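3.2 Bowls and the order of preparation

Households in the Hostadley sample kept most of their mixing and serving bowls within reach of the table where vegetables were cut. Of the 598 bowls recorded, over half were plastic. Small steel bowls were usually kept for salt, peel or chopped garlic. 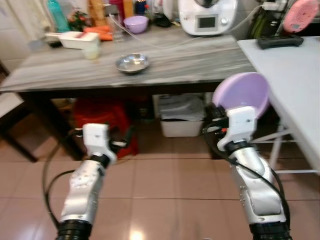
Figure 2. Kitchen table with a small stainless-steel bowl, a lavender plastic bowl, and carrots behind a white box.

Leobardo Hinojosa told us that colour mattered more to him than size - he reached for the same bowl every night and washed it first. Similar habits came up in 22 interviews.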